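Pavora Collection Floor: Frequently Asked Questions on Good Practice

These questions come from operators, visitors and partner teams who record hand-held gripper data with us in the Olgate hall. The page is maintained by Nhung Giáp (floor safety) and Phong Nghiêm (data quality). If your question is missing, please write to one of us before your shift and not after it.

Who must follow these rules?

Everybody who enters the hall, also for five minutes. Operators, people who prepare the objects, people who only come to take a laptop. The partner team from Gronport has its own rulebook, but when they work on our floor, our rules are used. If the two say different things, take the stricter one and inform Nhung.

Is there a standard for this kind of work?

Not one that covers it fully. The known standards for industrial robots speak about machines that move by their own power. A hand-held gripper is moved by your arm, so much of that text does not apply. We borrowed the habits that make sense, such as risk assessment, marked areas and a written log, and we added our own rules for data. When you use the arms, the rules for robot cells apply in full, and those are in a separate document.

How long may I record without a break?

Each block has 14 episodes. After the block you put both grippers down and rest for 10 minutes. Please do not save up the breaks to go home earlier. Holding two grippers forward over a table is tiring for the shoulders, and you feel it only the next morning.

Where should I stand?

Close to the table, with both feet flat, so that you can reach the middle without bending from the waist. If you are short or tall for the table, ask for another one. The shoulder straps must be tightened before the first episode and checked again after each break.

Can other people be near the table while I record?

Yes, but they should keep their hands away from the tabletop. A person who walks by in the background does no harm to the data. A person who reaches in to straighten the cloth makes the episode useless, also when the intention was kind. Say "recording" in a loud voice before you start, and "free" when you finish.

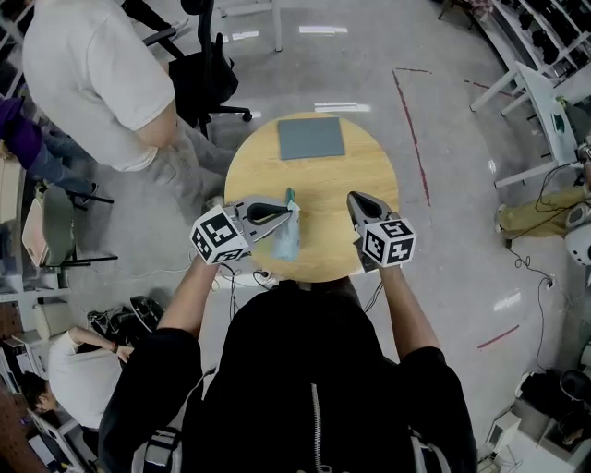 Conversations at a neighboring table are allowed if they are quiet. Please do not call an operator by name during an episode, as most people turn their head when they hear it, and the head view turns with them.

What about cables and bags on the floor?

Power cables should run where no one steps, and a power strip should not stay where the operator puts the feet. Bags belong on the shelves. We know that this is the rule most often forgotten, and Nhung checks it at the start of each shift. If you find a cable in a walking path, you may stop the recording yourself. You do not need permission for that.

May I cover the marker cube, or clean it?

Never cover it, not with a sleeve and not with tape. Long sleeves are fine if they end at the wrist. For cleaning use the dry cloth from the Fakir kit only. Liquid can lift the edge of the print, and a lifted edge gives wrong positions. A cube with a scratch goes to Phong, together with the gripper it belongs to. Do not exchange cubes between left and right.

I dropped the cloth. Should I delete the episode?

No. Finish the task if you can, then mark the episode as "drop" in the log. Failed attempts are useful for us. In the last review Phong looked at 829 episodes, and the ones that gave him the most trouble were the ones with no label at all.

How should the gripper close on soft objects?

Slowly, and only so far as the object is held. Do not squeeze to the end. A free gripper stays open and in a quiet position until it is its turn. Many new operators click the empty one without noticing it, so please watch for this in your own videos.

Do people in the background need to give consent?

Yes. Every person who may be seen signs the form at the door before entering, and it stays valid for 7 months. If somebody does not want to sign, we find them a place in the front office. It is not allowed to ask them why.

What do I do if I feel pain or dizziness?

Stop at once, put the grippers on the table and tell the nearest colleague. The block counts as complete for your hours. Nhung will write a short report with you, and Phong will take the unfinished episode out of the set.

When is this page updated?

Every December, and also after any incident. Old versions can be requested from Phong.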